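Three months of proper tea, and what I'd do differently

I have been meaning to write this since July, when I finally stopped throwing teabags at the problem and bought a small paper bag of loose leaf Assam from Amrani, the tea and spice shop at the bottom of the hill in Gremisell. I only went in for cumin. I came out with cumin, 100 grams of tea I couldn't afford and a leaflet, and I've been slightly unbearable on the subject ever since!

A bit of background. I drink a lot of tea. I always have, and for most of my life I've made it the way my family makes it, bag in, water on, squash it against the side with a spoon until it gives up. I still like that tea. If you hand me one at a bus stop I'll be delighted. But loose leaf has turned into the thing I look forward to when I wake up, and a few people asked in the comments on the bread post how I got started, so I'm going to put it all down in one place.

First, the water. I had read so much about water before I started that I nearly didn't bother. Filters, bottled spring water, blends of bottled spring water (really). We're in a hard water area and my kettle grows its own scenery, so I did worry. What I do now is run the cold tap for a few seconds, use fresh water every time and descale the kettle on the first of the month. The scum on top of a black tea has nearly gone. I did try a jug filter for a fortnight and the green teas were better for it, softer somehow, and the black teas tasted a bit thin to me. I went back to the tap for the black and kept the jug for the green, and I'm very happy with that.

Then the leaf. I weigh it. I know! I held out against the scales for weeks and used a teaspoon like a normal person, but a teaspoon of a tightly rolled oolong and a teaspoon of a big fluffy white tea are completely different amounts of tea, and mine kept coming out like either ink or bathwater. I now use 3 grams for a 300 ml mug, and 6 grams in the 600 ml pot. My scales are the Flarix pocket ones, which are the size of a playing card and turn themselves off at exactly the moment you've put the leaf on and reached for the tin. I've grown fond of them all the same. They live in the drawer with the birthday candles.

Time is the part I find fun. For a strong Assam with milk I give it four minutes with the lid on. Darjeeling gets three, no milk, and I try to get out of the way of it. Green tea I ruined for a whole month by pouring boiling water straight on, and it was so bitter that I'd decided I didn't like green tea at all. Let the kettle stand with the lid open for five minutes or so first! It comes out sweet and grassy and a bit like peas, in a good way, and you can use the same leaves again for a second cup, and sometimes a third. I think the second is the nicest.

I don't use a special cup for any of it. I went through a stage of looking at little clay pots online late at night, and I may yet crack, but enamel and ordinary china have done me very well. Enamel gets fiercely hot on the lip, so you do have to wait a bit, and I've come to like the wait. It also weighs next to nothing in a rucksack, bounces when you drop it on the path and doesn't hold on to the taste of whatever was in it last. 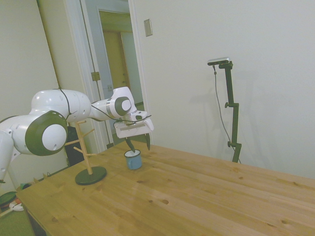
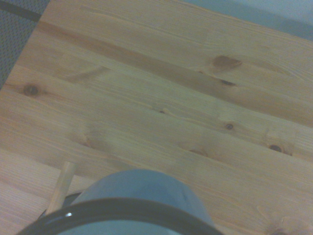
Knotty wood in the second picture, blue enamel mug in the first.

On to tea outdoors, which deserves a post of its own and will probably get one. A few Saturdays back I walked up to the reservoir with the Aton stove (tiny, roars like a jet, boils half a litre before you've found the biscuits) and made a smoky Lapsang with the wind trying to take the lot into the water. I had measured the leaf out at home into twists of baking paper, one for each brew, and I can't recommend this enough. No scales, no tin, no chasing tea leaves across a rock. You do need to remember to carry the used leaves home, so take a spare jar with a good lid. Mine had a bad lid. My map now smells of bonfires and I don't even mind.

Lapsang with a cheese and pickle sandwich, by the way. Please try it.

Now for the things I got wrong, and there are plenty.

I bought too many kinds too quickly. Tea doesn't go off in a way that'll hurt you but it does go flat, and I had eleven open bags by the end of the second month, all losing their smell together in a cupboard next to the curry powder. The jasmine went first. These days I keep to four: one for mornings, one for afternoons, something without caffeine for the evening and one I've never had before. When the new one's finished I'm allowed another new one. It makes the trip down to Amrani feel like an outing, and I stand there sniffing tins for far longer than is polite.

I also fell for an infuser shaped like a pear. Don't. The leaves need room to open up, and in one of those small novelty things they just pack into a lump with dry tea in the middle. A wide basket that sits in the mug and reaches nearly to the bottom is what you want, with a fine mesh so you don't get grit. Mine was cheap and came with a lid that doubles as a saucer for the basket afterwards, and I'm still pleased about that lid every single day.

And I was a snob about milk for a while. Three weeks, maybe. I'd read somewhere that milk hides the flavour, so I drank strong Assam black through gritted teeth and told everyone how malty it was. Put the milk in! Assam with milk is one of the best things there is.

As for cost, I was nervous about this and it's been kinder than I expected. The everyday Assam works out a little more per cup than decent bags, the fancy Darjeeling a lot more, and since I get two or three cups out of the green and oolong leaves they come out cheaper than I'd feared. I drink fewer cups too, and enjoy them more. I've cut right down on biscuits as well, though I suspect that's because both hands are busy.

The blog went over 2,000 readers last month, mostly thanks to the bread, so hello if you're new and thank you for putting up with the change of subject. I'd love to know what you're drinking, especially if it's something roasted, as I've just had my first hojicha and I want all of them. It smells like toast and a bit like the inside of an old cupboard, and I had four mugs of it yesterday while I should've been mending the gate.

Next time, cold brewing. There's a jug of green tea in the fridge at the moment with a slice of cucumber in it and I'm going to leave it until the morning.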